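Frequently Asked Questions: Collecting at Home with Pellthorpe

Pellthorpe is a project about teaching machines to pick up ordinary stuff in ordinary homes. People all over record themselves handling their own belongings with a hand-held gripper, and those recordings become the examples our model learns from. We love this work, and we get a lot of mail about it! Bożena Wilczyńska and Ziad Akl keep this page up to date.

Do I need any experience?

None at all. Our collectors include bakers, retired teachers and one very patient bagpiper. If you can work a pair of kitchen tongs you'll have the hang of the gripper in an afternoon.

How long is one recording?

Short. One recording covers one pick: reach, close, lift, put down, let go. Most people find a rhythm after the first 8 or so and then get through a whole session without looking at the guide.

What should I pick up?

Whatever you've got. We have plenty of mugs and blocks from our early days at Westholm, so what makes us happiest now is mixed storage: toy bins, craft drawers, the cupboard where everything ends up. Soft things next to stiff things are gold for us. A plush toy squashes and changes shape as you grip it, a small carton doesn't, and the model needs to meet both in the same pile.

Should I tidy the bin first?

Please don't! Clutter is what we're after. A toy half under a box, a packet leaning on another packet, a bit of fabric in the way — all of that is useful. Do take out anything sharp, breakable or private, and if you leave medicine cartons in the mix, make sure they're empty and have no name or prescription label on them.

What does a good session look like?

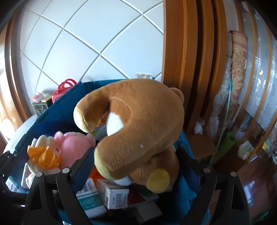
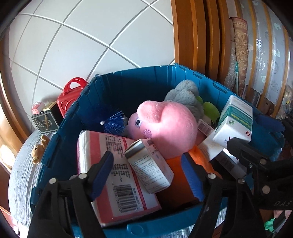

Soft toys and cartons sharing one blue bin, with grippers at work in both pictures.

Can I use two grippers at once?

Yes, once you've done the one-handed set. Two-handed recordings are harder to come by and we'd love more of them. It's fine for one hand to wait while the other does the work. Keep both in view if you can.

I dropped something. Do I delete it?

Keep it, and mark it as a drop in Disov, our upload app. Satish Tomar, who looks after the training runs, is always asking for more of these. A slip followed by a second try is one of the best things you can send us. The only recordings to delete are ones where a person's face or private papers come into view.

How many recordings do you need from me?

A full home set is 450. You can spread it over as many sittings as you like, and partial sets are welcome too. By the end of March we had 1,899 bin recordings that passed checking, and 274 of those were two-handed.

Why was my recording sent back?

Usually it's the light, or the hand moved so fast that everything blurred. Clodagh Fahy checks uploads and always leaves a note, so have a read of that before you redo anything. Slow down a little near the object and most of these problems go away.

Can my kids help?

They can choose what goes in the bin and what colour it is, and they tend to be brilliant at it. The gripper itself is for adults.

How do I return the kit?

Put everything back in the grey case, charger included, and book a pickup through Disov. If a finger pad has worn through, pop a note in with it and we'll replace it before the kit goes out again.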